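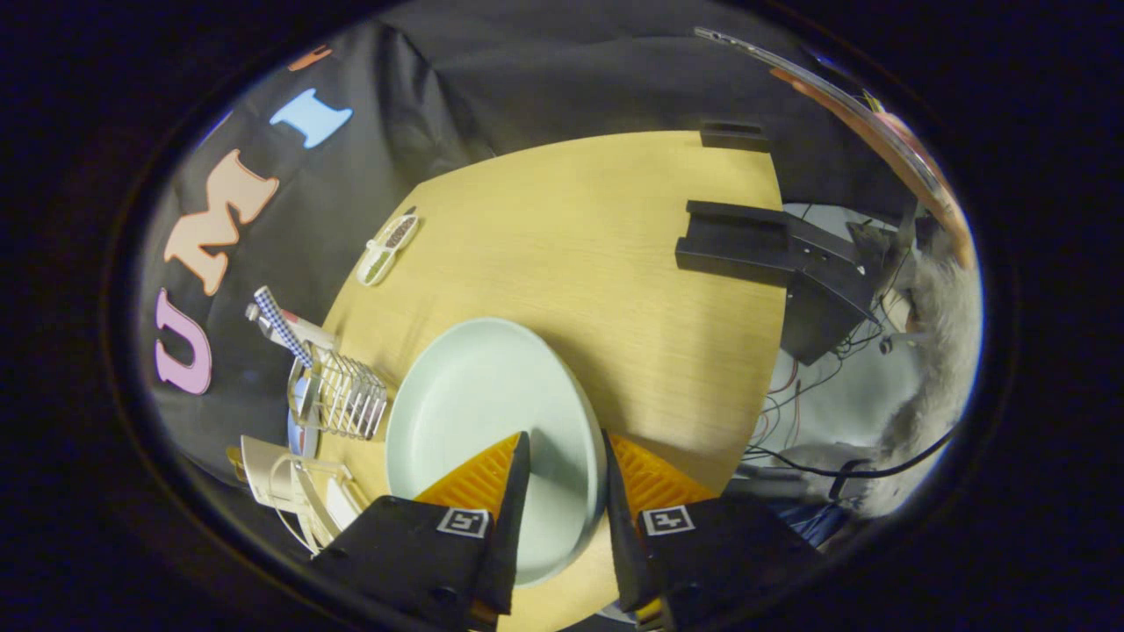 The plates would have to come off the inventory, Besnard wrote, unless somebody could show they had been bought after the lease was signed. Haris Dimitriou read the message twice and printed it. The lease was on the second shelf, in the folder marked Prukunville, and it carried the date Feb 28, 2019. He laid the two sheets side by side on the counter and uncapped a pen.

The inventory ran to 153 lines. Kitchen items began at line 12. Each line gave a description, a quantity, a condition code and a column for initials. Condition codes went from A to D, with D meaning not worth the cost of carrying down the stairs. His aunt had filled in the first two pages herself, in block capitals, and had given nearly everything a B.

Line 14 read: PLATE, GREEN, DINNER. CODE B. The column for initials was blank.

He took the plate to the sink and washed it by the method she had taught him. Water as hot as the hand would stand. Sponge on the face first, then the rim, then the foot, turning the plate a quarter at a time. Rinse from the top edge. He stood it in the rack with its face toward the wall and went back to the paper.

The maker was Monlow. He knew this from the box, which she had kept flat behind the refrigerator along with the boxes for the kettle and the iron. Inside the Monlow box was a packing slip with a stock number and a delivery address. The address was Escombe Street, where she had lived before this apartment. There was no date on it anywhere. He held it up to the window in case something had faded and found only the crease.

An address was evidence of a sort. If the plates had gone to Escombe Street, they had been bought before the move, and by Besnard's rule they belonged to the earlier household, which meant they belonged to his uncle. His uncle had not asked for plates. He had asked for the car and the barometer, and he had been sent both in March.

Haris dried the plate with a flat cloth and set it on the table. He ran a thumb along the rim, all the way around, and felt no chip. The glaze had a dull surface that showed no knife marks unless it was tilted. He tilted it. There were knife marks, short ones, mostly to one side. She had cut everything small and had always started from the right.

He changed the B to a C and initialed the change.

Then he wrote his reply. The item at line 14 had been delivered to Escombe Street, slip attached. Condition had been revised after inspection. If the other party wished to claim it, he should state this in writing and arrange collection at his own cost — third floor, no elevator.

He put the plate back on the shelf over the stove and moved on to line 15, which was the colander.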